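Rehousing a family archive out of old ring binders?

tcalimlim
Posted 3/7/18
I've taken on my great-uncle's papers from Thaler, mostly letters home and carbon copies of the replies, 87 folders' worth once sorted by correspondent. They came in two lever-arch binders with the holes punched straight through the text in places. The metal has rusted onto the first few leaves of each. Do I take everything out and put it in archival boxes, or leave it bound the way he kept it? I may sell or donate later.

Kindalent
Leave the order alone, whatever else you do. A dealer will want to say "as found" in the catalogue and can't if you've re-sorted it by correspondent. Did you write down the original sequence?

tcalimlim
Partly. The first binder yes, the second no.

m_bang
I'd take it out. Rust spreads and the carbons are thin enough to tear every time somebody turns a page. Pencil a number on the back of each leaf, lower corner, then into folders and a flat box. Keep the empty binders with it. I did my grandfather's shipping correspondence this way in May and the library took the lot, binders included.

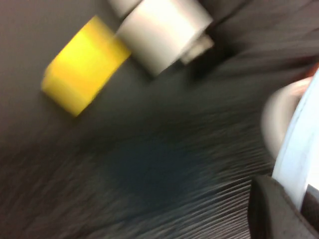

Yellow block and the white cylinder, dark grey surface.

Prulero57
Disagree with the pencilling. Number the folders, not the leaves. I've bought collections where a well-meaning relative wrote on every page and it knocks the price down, pencil or no pencil.

m_bang
Soft pencil on the back comes off. A leaf out of sequence doesn't go back by itself. We won't agree on this one.

Kindalent
For what it's worth, I've handled lots both ways and the price difference was small. What hurts is missing leaves. Do any of the letters have their envelopes?

tcalimlim
Almost 50 of them, some with the stamps cut off. I'd put the envelopes in a separate folder – should they go back with the letters?

Kindalent
Yes, if you can match the dates. If you can't, leave them together and label the folder "unmatched".

Prulero57
Same here. And don't flatten the folded ones under a dictionary. Ask a conservator about the rusted leaves before you pull them.

tcalimlim
Thanks all. I'll leave the rusted leaves where they are for now and start on the list for the second binder. Does anybody have a supplier for flat boxes that will ship a small order?

m_bang
Stellix will do small orders. Postage is steep.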